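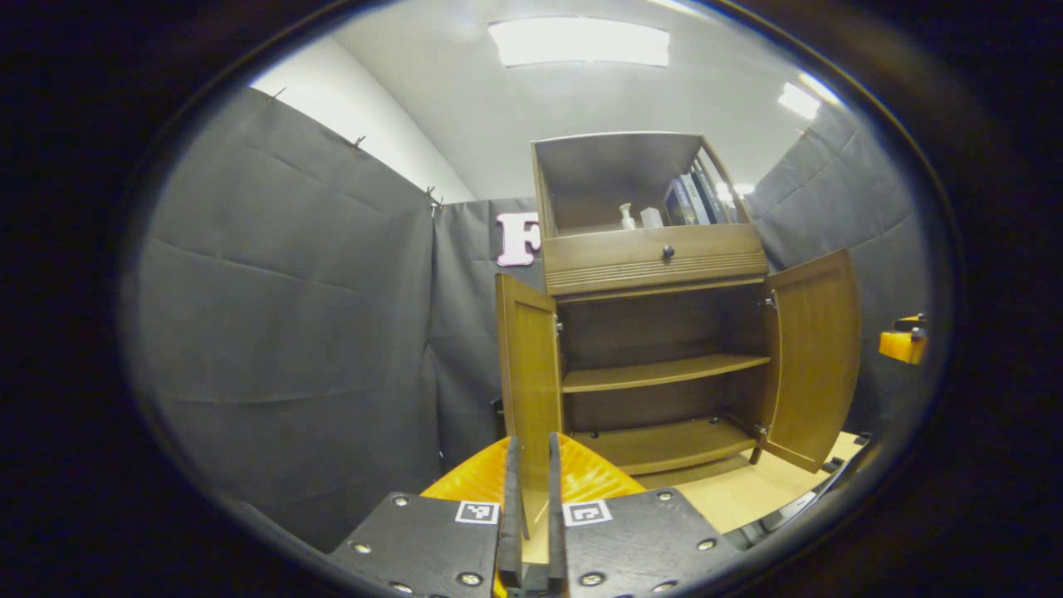
Farbridge Hill Climb: questions we keep getting

Is the new timing system really accurate to a thousandth?
So says Corketti, who sell it. We ran it next to the old light beams in December and the two disagreed on 11 of 800 runs. I'd trust the hundredths and leave it there.

Why does the results sheet show 787 runs, then?
Thirteen were thrown out for false starts or missing transponders. The full list is posted at the Drullthorpe gate.

Do sticky tires make a difference on a climb this short?
Less than the people selling them claim. You get one cold run up a bumpy road. Fresh street tires at the right pressure will do most drivers fine.

Is Alby McPhee's course record going to stand?
It's been under protest for seven months. McPhee's car passed the weight check but the fuel sample was never sealed, so make of that what you like. The stewards call it "provisional" and so do we.

Can I enter a car with a Grimshaw engine kit?
Yes, in the Open class only. Bring the dyno sheet - a real one, from a shop that isn't Grimshaw.

Will there be a second day this year?
We've heard that promise before. Don't book a room until the permit is up on the notices page.

Do spectators get into the paddock?
Yes, before the first run and after the last. Closed shoes, and keep dogs on a leash.

Are refunds given for rain?
No. Cars run in the wet.

Last updated 10/08/2023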